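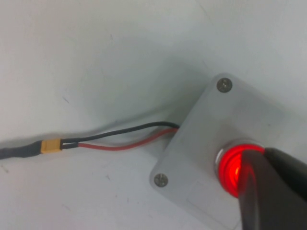

Gray enclosure with red illuminated push button, two lid screws visible.

Westadow Residents' Association - Building Services Meeting
Minutes, 30 August 2018

Present: five members (quorum met). Minutes of the previous meeting were approved with no changes.

1. Water pressure, upper floors
Hivau reported a reading of 135 at the lower valve, in the units used on their sheet. The figure was queried, as the gauge was replaced in spring. Hivau to repeat the reading at the upper valve and send both in writing.

2. Stairwell lighting
Bultunlow quoted $230 per landing for new fittings, seven landings in total. Wiring is excluded from the price. Members asked for a second quote with wiring included. Decision deferred to November.

3. Interior paint
The Pastor wing is to be repainted in matte white. Gloss was proposed for the lower half of the walls and was voted down, two in favor and three against. One coat of primer, two finish coats. Color codes to be recorded in the maintenance log - the previous codes were not kept. 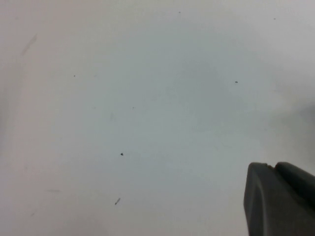
Matte white surface with small marks.

4. Bicycle storage
Tags will be issued to all units. Untagged bicycles will be moved to the rear store after notice.

5. Other business
Recycling pickup stays on the current schedule. The request for a second mail shelf was withdrawn.

Actions: Hivau, item 1; Bultunlow, item 2. Next meeting in November, same room.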